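Drarkel Reports Results for Stitch-Planning Method in Robotic Suturing

22/10/2022

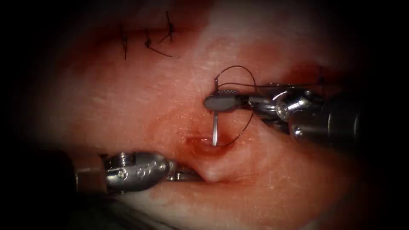
Ilango Murthy said the hard part of automatic suturing is knowing where the tissue will be once it has been pulled. A plan made before the needle goes in, he said, is already out of date by the time the needle comes out.

Drarkel, working with the research group at Prakusell, has published a method that makes the plan again at each step. The software takes in the view from the surgical camera, estimates how the edge of the wound has moved under the grasper, and sets a new entry point and needle angle before the next bite. One arm drives the needle while the other holds the edge of the tissue. Both arms work from the same estimate, which is updated until the needle tip enters.

The method was tested on 1724 single stitches in tissue samples at the Treloar laboratory. A stitch was counted as good if the needle went in and came out within the marked zone on both sides of the wound and the knot held under a fixed load. Operators could stop the system at any time, and every stop was logged as a failure, including those where the stitch could have been finished by hand.

The longest row closed without a stop was 11 stitches. The shortest trial in the set ended after one. Most stops came when the suture thread crossed in front of the jaw and the software lost track of the needle. Bleeding at the puncture site was the second most common cause. The team has added both kinds of stop to its training data and is repeating the trials.

The system was trained on recordings made by 6 surgeons, who each closed the same set of cuts using hand controls. The recordings were labeled by stage: grasp, entry, pull-through, and knot. Knots are still tied from a fixed set of motions and are not planned again during the step. The authors list this as the main limit of the work. Thread tension is also not measured directly. It is estimated from the movement of the tissue, and the estimate is less reliable when the thread is slack.

Work on the method started in July at Prakusell's test site. Trial logs and the scoring rules can be requested from Drarkel by research groups. The planning software will be released to partner laboratories under the name Andatov. It is for research use only and has not been cleared for use on patients.

Drarkel develops control software for surgical and laboratory robots. Requests for the paper should be sent to the Drarkel press office.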